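March 1, 2022
By Jaqueline Bautista

Progress report: Holtdale Community Pantry, winter period

The grant from the Henríquez fund was meant to cover three things over the winter: longer opening hours, a second delivery route, and a better system for packing and sorting dry goods. The first two are in place. The third is partly done and will carry over into spring.

Households served

We had 281 households registered at the end of January. Of those, 132 came to us for the first time this winter, most of them from the east side of Holtdale and the apartment blocks along the Karkport road. Many new families heard about us through the school office, which now puts our flyer in its enrollment packet.

Opening hours

The pantry is now open two evenings a week in addition to Saturday mornings. Evening visits were slow at first and picked up after the holidays. Duangjai Thongdee runs both evening shifts and has asked that we keep them through the summer. I agree with her. People who work days could not get to us before, and several had been sending a neighbor to pick up for them.

Delivery route

The second route started in January with 50 homes. Gervasio Ocampo drives it in the van we lease from Fokolard. We lost 4 delivery days to ice and one more to a dead battery. Boxes that could not go out were held over and delivered the next day, apart from the fresh items, which we gave out at the counter.

The Karkport end of the route takes longer than planned. Gervasio has suggested splitting it so that the farm addresses are done on a different day. We will try this for a month and report back on fuel costs.

Food supply

Canned vegetables, rice and pasta have been steady. Cooking oil and baby formula have not. We bought both at retail price twice this winter, and that line is over budget. Benjamín Saavedra is talking to a wholesaler about a standing order — he expects a quote before the end of the quarter.

Packing and sorting

Dry goods arrive in bulk and have to be weighed out into household portions. We used to do this on folding tables that were hard to clean. Steel worktables hold up better and wipe down quickly, and yellow tape is a cheap way to mark off areas on the top.
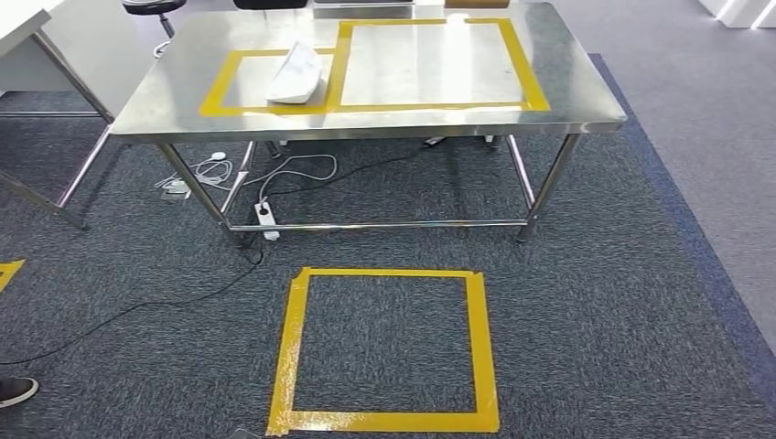
Spending

Van lease, fuel and evening heating are all within the amounts approved. Food purchases are over, for the reason given above. We would like to move the unspent part of the printing line to food and ask for your approval in writing. Bautista Escobar has the ledger and receipts ready if you want to see them before deciding.

Next period

Finish the written packing instructions and translate them into Spanish and Thai. Test the split route. Settle the oil and formula order. The lease on the van comes up for renewal, and we will send you the new terms when Fokolard provides them.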